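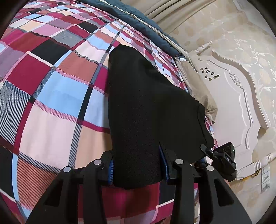
*Le tricot noir sur le couvre-lit à carreaux, pincé entre les patins bleus.*

**Pince à main Greklow : vos avis après quelques semaines ?**

**emilia_sykora** – lundi 3 novembre 2025

Bonjour à toutes et à tous ! Je me lance enfin, après vous avoir lus en silence pendant des mois. J'ai pris la pince à main de chez Greklow, en version textile (325 euros chez Netberg, port compris, quand même...), pour enregistrer des gestes de rangement de linge et les faire apprendre ensuite à notre petit bras Dalen. Je commence par les chambres, parce que c'est là que le linge traîne le plus chez moi, et je voulais vous donner mes premières impressions avant de décider si je la garde.

Le bon côté : les doigts ajourés sont un vrai plaisir, ils épousent la maille sans l'écraser, et les patins bleus striés accrochent très bien le tricot fin. Le moins bon : au bout de 19 prises j'ai le poignet qui fatigue, et je trouve que le boîtier fixé à droite déséquilibre l'ensemble. Est-ce que c'est moi qui la tiens mal ?

Emília

**plieur_du_dimanche**

Bienvenue Emília, et merci pour ce retour, ça fait plaisir de voir du vrai linge sur un vrai lit et pas un torchon sur une table blanche ! Pour le poignet, je suis passé par là. Essaie de garder le coude contre le corps et de faire des séries de quatre, avec une pause entre chaque. J'ai la même depuis l'été et je ne la rendrais pour rien au monde.

**Marronnier**

Je vais être un peu moins enthousiaste, pardon. À 325 euros, j'attends autre chose que des patins qu'il faut changer au bout de 60 heures (c'est ce que j'ai tenu, avec beaucoup de jean il est vrai). La Plosus est moins jolie, ses doigts sont plus raides, mais je n'ai rien remplacé dessus.

**plieur_du_dimanche**

@Marronnier oui enfin, la Plosus sur de la maille fine, bon courage... Elle m'a filé deux pulls. Pour du jean je te l'accorde volontiers.

**Marronnier**

Deux pulls, tu serrais comme une brute aussi ! Plus sérieusement, Emília, une question : un tricot noir, pour tes premiers enregistrements, c'est un choix ? Chez moi les plis du noir ressortent très mal, et le modèle se trompait sans arrêt de bord. Avec des carreaux aussi vifs dessous, au moins le contour se détache bien.

**emilia_sykora**

Merci à vous deux, vous êtes adorables. Pour le noir, oui, c'est voulu : l'essentiel de mon linge est sombre, alors autant apprendre le difficile tout de suite. Je note le coude contre le corps, j'essaie dès ce soir. Et pour les patins, est-ce que Netberg les vend à part, ou faut-il reprendre les doigts complets ?

**Marronnier**

À part, par paire. Prends-en d'avance, ma dernière commande a mis un temps fou à arriver.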